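Notebook, simulation bench – Saturday

Second session with the Trerkby trial license, the sim package Gemov is offering as an add-on. We have to say yes or no in March. Ran the tabletop pick scene with the teal faceted piece and the green fruit on white tables, stock lighting, nothing tuned.
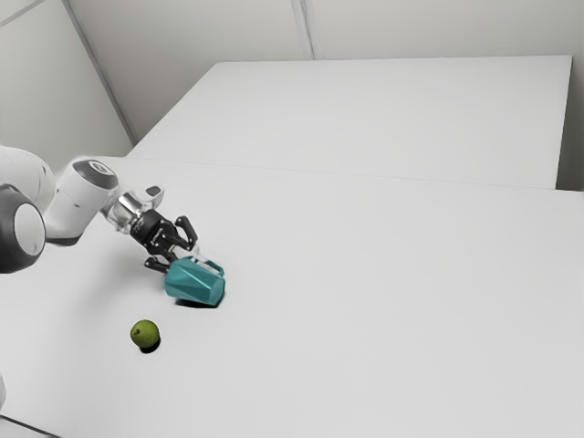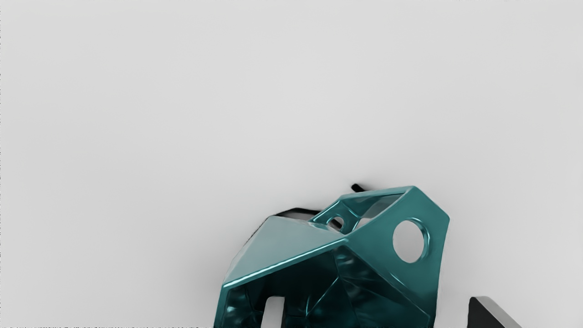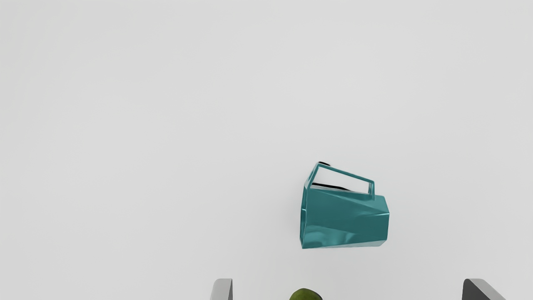
Batch of 97 grasps on the teal piece, 55 held through the lift. The rest mostly slipped on the angled faces. Contact settings are the vendor defaults, and I suspect friction is set low. Will ask Gemov what values they ship before I change anything.

Rendering is clean. The teal finish is very shiny, and our depth estimate doesn't like it – holes in the map wherever there's a strong highlight. Try a matte material next time and compare.

Setup took 39 minutes from a blank machine, most of it the license server. The Clonico importer read our gripper file without edits. The Baumgartner package needed the finger joints redone by hand, so that's a point for Trerkby.

Two things I don't like. Log files go to a fixed folder and get overwritten on each run, so copy them out first. And resetting the scene doesn't restore the random seed – you have to set it again in the script or the batch can't be repeated.

Price is per seat, 2 seats minimum. Still waiting on the written quote.

Next: same batch with the fruit as target, then higher friction on the fingers. Logs from today are on the shared drive under trerkby_trial.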